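Visit report: Rilla cellars, Zultdale, 8/28/26

The Rilla cellars lie under the north slope at Zultdale, 34 steps down from the press house. The tour covered second fermentation, riddling and disgorging. Tasting was optional and took place upstairs at the end.

Base wine comes from three parcels, the largest of which is Smadi. It is bottled with yeast and sugar and laid on its side in stacks along the east gallery. Minimum time on the lees is 18 months for the standard wine and three years for the Gornier reserve. Temperature in the gallery is logged twice a day by hand. The sheet by the door showed a spread of 2 degrees for the whole of the summer.

Riddling is still done partly in wooden racks. The rest goes through crates holding around 300 bottles each, turned on a fixed schedule. The neck is then frozen in a brine bath, the crown cap comes off, and the plug of sediment leaves under pressure. Dosage, cork and wire follow on the same line, then the foil. The reserve gets gold.

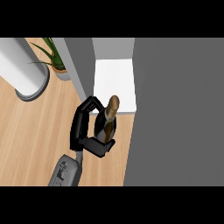 Another visitor wanted to know if dark glass made any difference in a cellar with no daylight. The guide's answer was that it matters later, on store shelves, where light can spoil the aroma within days, and that clear glass had been tried at Rilla and dropped.

The current batch on the disgorging line was 1,147 bottles, all Smadi fruit. Losses from burst bottles were given as under one percent, down from four before the change of glass supplier.

Harvest tours resume in October. Wear a coat and flat shoes; the steps have a rail on the left side only.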